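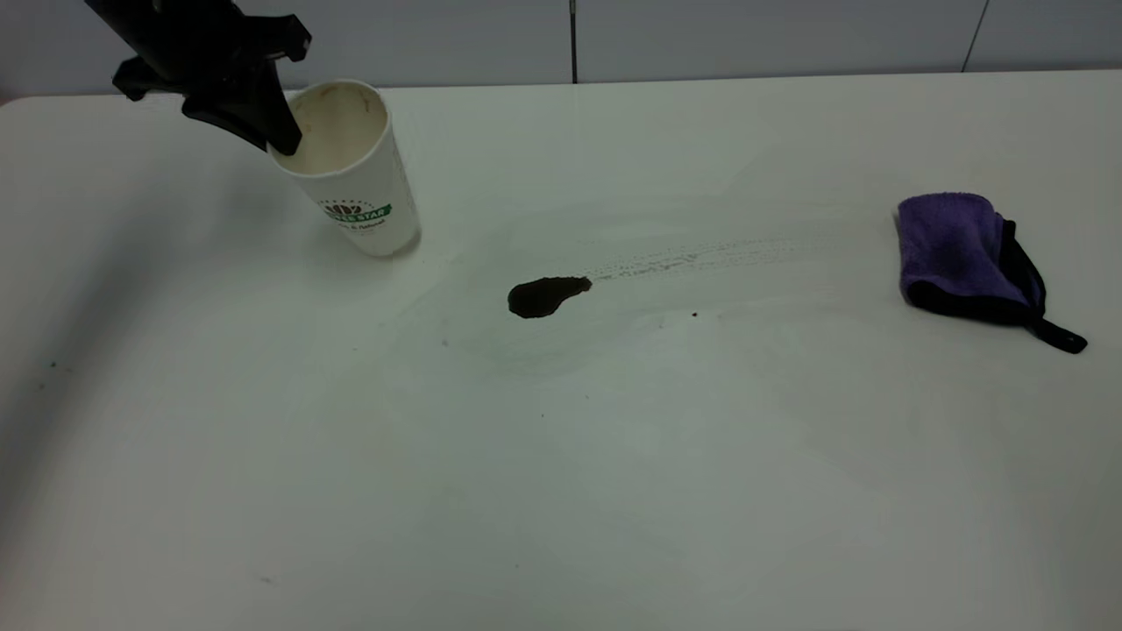
Gallery > Around the house > Spills and cloths

Print | E-mail
Reading time: 1 minute

I do love a good cleaning cloth! Ljubica Jurić and I spent a happy morning at the Zelham kitchen – kettle on, white table, paper cups – looking at coffee spills and what to mop them up with. Blot first, then wipe from the outside in, and rinse the cloth in cool water straight after.

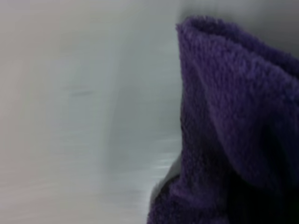 Purple and gorgeously fuzzy – just look at those little tufts along the fold.

More cloths to come in October, when Mattes Teuber brings his stripy ones from Jirkari.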